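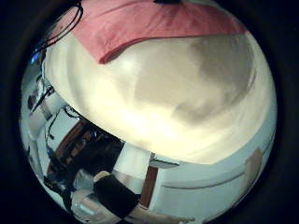 Section 8. Comparing two grippers on one arm. Before you change anything, run the cloth test with the gripper you already own. Dealers will tell you that the Karaki fingers handle fabric better than the Kornside ones, and the brochure has a very nice graph to prove it. Your own bench may disagree. A coral-coloured cloth like the one draped over the white surface is a fair test piece, as the folded hem gives the fingers something to aim for and the pointed corner gives them something to miss.

8.1 Before you start

1. Park the arm and switch off power at the controller. The stop button alone does not count.
2. Write down the firmware version of the controller. Both grippers must be run on the same one.
3. Set grip force to 41 on the Handetance dial for both grippers. The makers suggest different values, each of which happens to favour its own product.
4. Set speed to 2.

Caution: Keep hair, sleeves and lanyards away from the fingers whenever the controller is live. 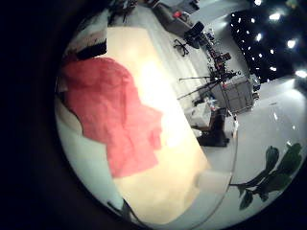 Test procedure written by Kerubo Biwott
Dradness bench guide, April revision

8.2 Running the cloth test

1. Drop the cloth on the table and leave it as it lands. Do not smooth it out. A flat, tidy cloth makes every gripper look clever.
2. Start the pick routine and stand clear.
3. Record a pick only if the cloth leaves the table and stays in the fingers until the arm stops moving.
4. Do 12 picks, then change grippers and do 12 more.
5. Write down the misses as well. If the fingers closed on nothing, say so.

Note: The wrist camera has a very wide lens, and straight table edges will look bent on the monitor. Leave the correction setting off unless you plan to leave it on for both runs. We have seen the correction turned on halfway through a comparison and the improvement credited to the new fingers.

8.3 Changing the gripper

1. Unplug the finger cable at the wrist end first.
2. Loosen the bracket bolts a little at a time and hold the gripper from below. It is heavier than it looks.
3. Fit the second gripper and tighten by hand, then with the key.
4. Move each joint slowly through its full travel and watch the cables. If one pulls tight or rubs on a belt, stop and re-route it.

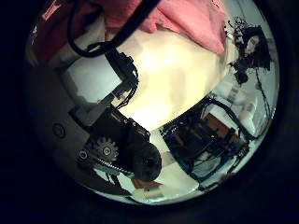 Do I need to recalibrate the camera after changing grippers?
Recalibrate every time, even if the bracket looks the same. The sales sheet calls the swap "calibration-free", and on our bench that claim lasted until the first pick near the table edge.

8.4 Reading the results

A difference of one or two picks means nothing. Repeat the whole test at another time of day, with the same cloth, before you believe it. Light from a window can change what the camera makes of a fold, and so can glare on a pale table.
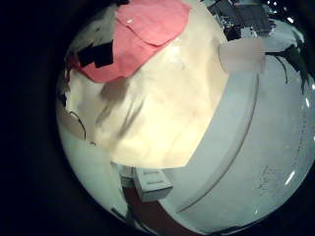
Fig. 8-4. Wrist camera view with cloth and glare on the table.

If both grippers score the same, keep the cheaper one. If the dearer one wins, check the finger pads on the other for wear before you order anything – old pads lose to new pads in most tests, whatever name is on the box.

Caution: Do not raise the grip force to rescue a poor score. Force settings above 41 can mark soft cloth and will shorten the life of the pads, up to and including tearing them off the fingertip.

Store the results with the firmware version and pad age written on the same sheet. Pad replacement is covered in Section 9.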